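Piltard open day, anyone else go?
Forum: Automation and Small Robots > Visits and Events
Thread started 2021-04-05

gantry_moth
I went to the open day at the Piltard building in Lendon on Saturday. They were letting people in by time slot, 20 to a group, and my group got a bit under an hour. Posting what I remember in case anyone is thinking of going to the next one, which they said would be in September.

First stop was the conveyor line with the Trakero sorter. It ran the whole time and there isn't much to say about it. Second stop was the two-arm bench. This is a pair of small white arms on a rail, working on phones and phone stands. Trefor Wynne ran that part and took questions. He talked fast but he answered what people asked.

The job is to pick up a phone and set it on a stand. He said they have logged 3,461 tries on it so far. He didn't give a success rate and I didn't hear anyone get one out of him.

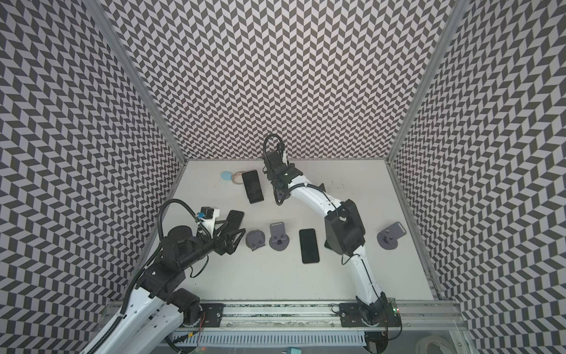 Do you need to book ahead for the September one?
Booking is through the form on the Piltard events page, and the slots for this one were gone in two days.

Parking is behind the building. The front lot is staff only and they do check.

lowtorque
Was there Saturday too, the slot after lunch. I liked the bench more than the conveyor. When I was there it got a phone onto a stand twice and dropped one once. The drop was the grip slipping as it turned the phone upright. Trefor picked it up and started over without making a fuss.

Don't agree that he answered what people asked. I asked how long a full cycle takes and got five minutes on calibration.

gantry_moth
He might have been tired by then. I was in the first group. Someone asked him cycle time in ours and he said 46 seconds on a good run.

bracket_tom
46 seconds to put a phone on a stand. I can do that in two. I don't see what the demo is supposed to show. If you want phones on stands you build a fixture and use one cheap pick and place unit with a suction cup. Done in a weekend.

lowtorque
Sure, if every phone shows up in the same spot facing the same way. These were just lying wherever on the table. Flat phone on a flat surface is a hard pick for a two-finger gripper. There's almost no edge to get hold of.

bracket_tom
Which is why I said suction.

renata_k
Suction is fine on clean glass. Try it on a phone in a fabric case. We had a Munshi cell at my last job that did returns and the cups lost grip on cases all day long. Ended up with a person standing next to it.

I also noticed the arms have a camera near the gripper, at least the left one does. Did he say if it uses that for the final approach or only the overhead view?

gantry_moth
He said both views go in. I didn't follow the rest, so I won't try to repeat it.

dale_in_back
Is it OK for kids? Mine is nine and likes this stuff.

lowtorque
There were a few kids in my group. You stand behind a tape line and can't touch anything. The bench has patterned walls on three sides, so you only get a good look from certain spots. Get a short kid to the front early.

bracket_tom
One more from me and I'll drop it. What do the arms cost? If the pair is under a grand I take back some of what I said.

gantry_moth
The handout said 905 dollars in parts for each arm, not counting the gripper or the camera. So no.

bracket_tom
Then I take back nothing.

renata_k
That's low for an arm that can do this at all. The Munshi cell was many times that and it couldn't have stood a phone up.

dale_in_back
Thanks all. Will try for a morning slot in September. Does anyone know if they do the conveyor part first every time? He'll want to see the arms before he gets bored.

gantry_moth
Ours was conveyor first. The group behind us started at the bench, so ask at the door.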